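2023-01-16
By Raelene Cartwright

Follton has released version 21 of Erkine, its planning software for two-arm tabletop robots. The update replaces the fixed motion script with a planner that recomputes both arms' paths whenever the perception module revises an object's position.

Thin, shiny items such as cutlery had been the main source of failed grasps. Erkine now combines wrist and overhead estimates before it commits to a grasp — the older release used the overhead one alone. Ustyna Kobzar, who maintains the planner, said it was tuned on 1446 logged table-setting runs.

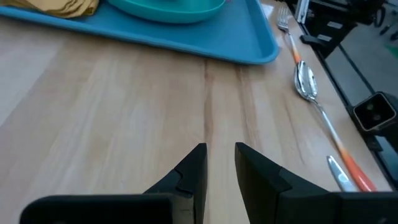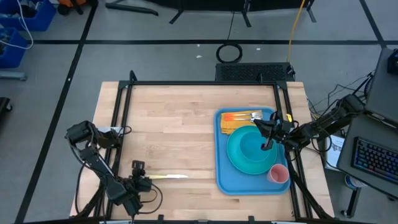

Table-setting task: wrist view of the cutlery, then both arms at the table with the tray.

Replanning is capped at 900 milliseconds. If no path is found by then, both arms hold position and the operator is notified. Log files from the previous release need conversion, and the converter ships in January.

Comments

betton_dev: Does the cap apply per arm or to the pair?

U. Kobzar: To the pair. You can lower it to 800 in the config file.

mlh: Converter choked on our older logs in the beta. Hope that's fixed.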